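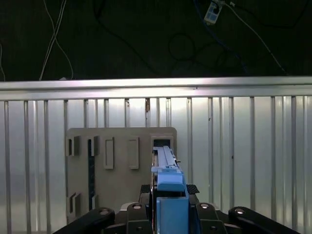 Cables over the metal rail and corrugated wall.

Praler Repair Tickets
Reading time: 4 minutes
Print | E-mail

Praler is a set of repair tickets from the community repair shops in Utwood and Figueroa. Each row is one item brought in by one visitor. It covers lamps, toasters, coats, bikes, radios, computers, chairs and a long tail of other things. The tickets were written on paper at the front desk and typed up later by Iltia, the group that runs both shops.

This README covers the current release. If you used the first release, read the section on changes before you mix the two. The ticket numbers were reissued and the old ones will not match.

What is in the download

The data comes as 2 CSV files, tickets.csv and categories.csv, both UTF-8 with a header row. tickets.csv has 10 columns:

ticket_id: text, starts with U for Utwood or F for Figueroa
shop: utwood or figueroa
month: month the item came in, as a lowercase word
category: key into categories.csv
item: short free text, as the desk wrote it
age_band: visitor's guess at the item's age
problem: free text
outcome: fixed, part_fixed, not_fixed, advice_only or unknown
reason: why a repair was not finished, blank if it was
parts_used: free text, often blank

categories.csv lists 35 categories, each with a key, a label and a short note on what belongs in it. The notes matter most for the borderline cases. A sewing machine is under "machines, fabric" and not under "small electrical". A bike light is under "bike".

How the tickets were made

A visitor describes the fault at the desk and the desk fills in the top half of the ticket. The repairer fills in the bottom half at the end of the visit. Visitors stay with their item if they want to, and many of the problem notes are close to what the visitor said. "Makes a smell" is a common one. We kept these as they were.

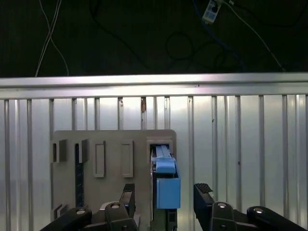 Typing was done in batches. Each batch was checked against the paper by a second person, and where the two readings did not agree the field was marked [unclear]. Handwriting is worst in parts_used. Crossed-out text was not typed unless nothing replaced it.

Names, phone numbers and street addresses were taken out before release. So were notes about a visitor's health or family, which turn up more often than you might expect on tickets for hearing aids, walkers and toys. Where a note was removed, the field shows [removed].

Outcome codes

fixed means the item worked for its normal use when it left. It does not mean the repair lasted. The shops do not follow up, and if an item came back it got a new ticket with no link to the old one.

part_fixed is used loosely. Utwood used it for items that worked with some limit, such as a radio with AM only. Figueroa also used it for items waiting on a part. Do not compare this code across shops.

advice_only covers visits where the item was not opened or worked on.
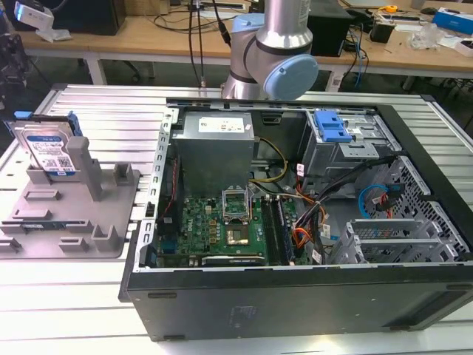 unknown means the bottom half of the ticket was blank. Most of these come from busy sessions, so dropping them will tilt the results toward quiet ones.

Known problems

age_band is a guess and leans toward round answers. Treat it as a rough sort order only.

Clothing is undercounted at Figueroa. Small mending jobs such as buttons and hems were often done at the desk with no ticket.

One visitor with several items should have several tickets. In practice a box of lamps sometimes got a single ticket, with the item field reading "lamps, various".

The item field has a few brand names in it. Please don't use them to rank brands. The shops see only what people carry in, and heavy or very cheap items rarely make the trip.

Changes since the first release

Ticket numbers were reissued so that each shop has its own prefix.
The old "misc" category was split up.
October tickets from Utwood, missing before, were found and added.
The cost column was dropped. It mixed donations with part prices and could not be untangled.

Use and credit

The data may be used, changed and shared for any purpose with credit to "Iltia, Praler Repair Tickets". If you publish counts, say which release you used and whether you kept the unknown rows.

Corrections are welcome. Send the ticket_id, the field and what you think is wrong, and we will look at the paper copy.

This site uses cookies to remember your settings. Accept | Decline
Print | E-mail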